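Chapter 6
Collecting Demonstrations

In this chapter
What a demonstration is and what goes into one
Choosing a task and writing it down
Varying the start
Recording, keeping and discarding
The Lestbridge set, used in the exercises

6.1 Why the data comes first

In Chapter 5 we trained a policy on data that somebody else had gathered. The files arrived tidy, every episode was the same length, and the labels could be trusted. Most people who work with robot arms do not start from there. They start with a bench, a pair of arms, a box of objects and a decision about what to record on the first morning.

A policy trained by imitation learns to do what the demonstrations do. If the operator always approaches from the left, the policy will approach from the left, even when something is in the way. If the operator pauses before each grasp to check the view, the policy will learn the pause as well. Students often look for the cause of such behaviour in the network or the loss function and spend days there. An hour spent watching the recordings would usually have found it.

For this reason we treat collection as part of the design of the system. The person who plans it should also be the person who will train on the result, or should at least sit near them.

6.2 What one episode contains

An episode is a single attempt at a task, from a defined start to a defined end. In this book each episode holds four things: the camera streams, the joint positions of both arms, the commands sent to the arms, and a line of text saying what the task was. Some laboratories add force readings. We leave those until Chapter 9.

The camera streams and joint positions are together called the observation. The commands are the action. At each time step the policy is given the observation and must predict the action, or a short run of actions. The streams must therefore share one clock. A camera that runs 80 milliseconds behind the joints will teach the policy to act on old news, and the fault cannot be seen by looking at single images.

Check the clocks before collecting anything. A simple test is to tap the bench with one closed gripper and compare the moment of contact in the images with the sudden change in the joint readings. Do it at the start of each session and keep the result with the data.

6.3 Choosing the task

The task should be short enough to finish in one go and long enough to contain a decision. Picking up a single block in a fixed place is too easy to teach us much. Clearing a kitchen is too much for a first project. Tasks with a container and several loose objects sit well between the two. The arm has to choose an object, and when the container itself is lifted, its contents may shift on the way.

Two arms make more tasks possible and also make them harder to record. The operator must attend to both hands at once, and beginners tend to freeze one while moving the other. Where a task can be done with one arm, record it that way first. Then add the second arm and see what changes in the timing.

Produce is a common choice of object. Fruit and vegetables vary in size, shape and shine, they are cheap, and a basket gives the gripper a rim to take hold of. With a basket in the air, a potato and something yellow inside it and an aubergine on the floor, there is already plenty for a task description to settle.

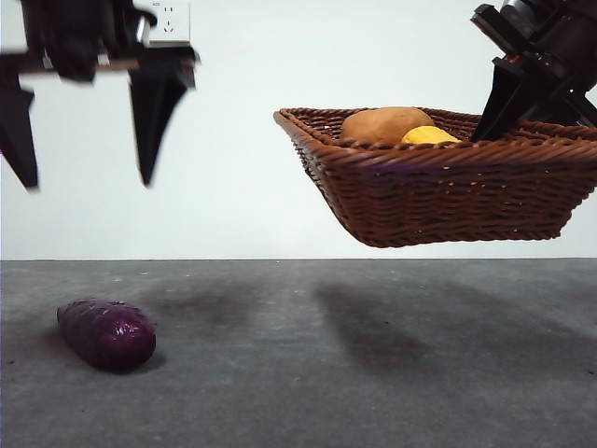 6.4 WRITING THE TASK DOWN

Consider the moment shown in Figure 6.1. The right gripper has the basket up off the floor with two items in it. The left gripper is open, and the aubergine lies alone beneath the gap between its fingers. A still image does not tell us which part of the task this belongs to. The basket might be on its way to a new place, or on its way back. The left arm might be about to reach down, or it might have let go a moment earlier. The recording before and after would answer this for a person watching it. The policy needs the answer at every step, and it gets part of it from the task line.

Compare three ways of writing that line:

Tidy up.
Put the vegetables in the basket.
Put the aubergine in the basket with the left arm, then move the basket with the right arm.

The first could stand for almost anything. The second sounds clear, but it leaves out which arm is to act and whether the basket is to be moved. It also leaves open what should happen to any fruit. The third names the object, the arm and the order. It is longer, and a later user of the data can always shorten it. Going the other way is much harder once the operators have left.

If the operator departs from the written line, the line should be corrected or the episode dropped. Where the aubergine was meant to go in before the basket moved, an episode in which the basket is lifted first carries the wrong text, however smooth the motion looks.

Agree on names for objects before the first session. In the early Kidisdale recordings the same item was called a basket, a tray and a bin by three operators, and the words had to be merged by hand.

6.5 Varying the start

Each episode should begin from a slightly different arrangement. The usual method is to draw up a sheet of starting positions and work through it in a shuffled order. Left to themselves, operators put things back where they are easy to reach, and the far corners of the workspace are hardly ever visited.

Vary the following, one or two at a time:

Position and angle of each object
Which objects are present
Position of the container
Starting pose of each arm
Lighting, including the direction of shadows

The last item is often left out. A lifted object throws a soft shadow on the surface below, and a policy can come to use that shadow as a measure of height. It will then do badly when the lamps are moved. Recording under two or three lighting set-ups is cheap and should be planned from the outset.

Keep the cameras fixed unless the aim is to train for moving views. Mark the position of each stand with tape and photograph it.

6.6 Keeping and discarding

Every episode should be given one of three marks at the time it is recorded: success, failure or fault. A failure is an honest attempt that did not reach the goal. A fault is a problem with the equipment or the procedure, such as a dropped stream or a hand reaching into view. Faults are removed. Failures are kept in a separate folder, as they are of use in Chapter 8, where we train a model to judge whether an attempt is going well.

Some successes are also worth a second look. An episode in which the operator drops an object, picks it up again and goes on to finish is valuable, because it shows the policy how to recover. An episode in which the operator wanders for twenty seconds before starting should be trimmed.

6.7 The Lestbridge set

The exercises use a small set gathered on the two-arm bench at Lestbridge in November, with the Lucero recording software. It holds 515 episodes marked as successes and 108 marked as failures. A further 29 were removed as faults, nearly all from one session in which a wrist camera cable had worked loose. The Eltton set used in Chapter 8 is larger, at about 700 episodes, and follows the same file layout.

Before going on to Section 6.8, load the Lestbridge set and play ten episodes at normal speed. Note the task line for each one and write down any point at which the line and the motion do not agree. Keep these notes, as they are needed for Exercise 6.3.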